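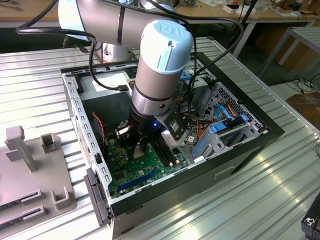 Youth Leadership and Community Recognition
Handout 4: Writing the award nomination
Instructor: Hortensia Taipe
Revised February 22, 2026

Welcome back! Last session we looked at how local councils and youth groups pick the people they honor each year. Now comes the part I love most, the nomination letter itself. It's a short piece of writing, and a good one can make a selection panel sit up straight.

Reading for this session: the two Kutoma letters in your packet. Both nominate the same person, Teófilo Grajales, for the same service award. The first runs 1077 words and the second 859. Read the long one first, then the short one, and mark every sentence in the first that you didn't miss in the second. (Last term's group marked nearly a third of it!)

What panels look for

Start with something the nominee did. "Teófilo has been a pillar of the community" could be said of anyone. "Teófilo drove the Mamani troop to the lake every December, and taught the older scouts to plan the meals" could only be said of him. Write down the work first and look for adjectives later, if you still want them.

Say how you know. A letter from a parent, a former scout or a coworker carries different weight, and the panel needs to know which one they're reading by the end of the first paragraph.

Keep the job and the service apart. Many of these awards go to business people, and it's easy to fill a page with promotions. One or two lines on the career is plenty.

Check the rules of the award. Some want a fixed length, some want a second signature, and the Trurkuvberg form asks for a phone number for every person quoted.

In-class exercise (30 minutes)

Work in pairs. One of you interviews the other about an adult who helped them between the ages of eight and eighteen. Take notes by hand, then write the opening paragraph together. Nayeli Quispe and Eliécer Montoya have kindly agreed to read theirs aloud first, so please give them a good welcome!

For next time

Finish your letter, 1 page, single spaced. Bring 2 copies, one for me and one for your partner. We'll also start on the dinner program and the press notice, using the Ikeck packet, pages on photo captions and speaker introductions included.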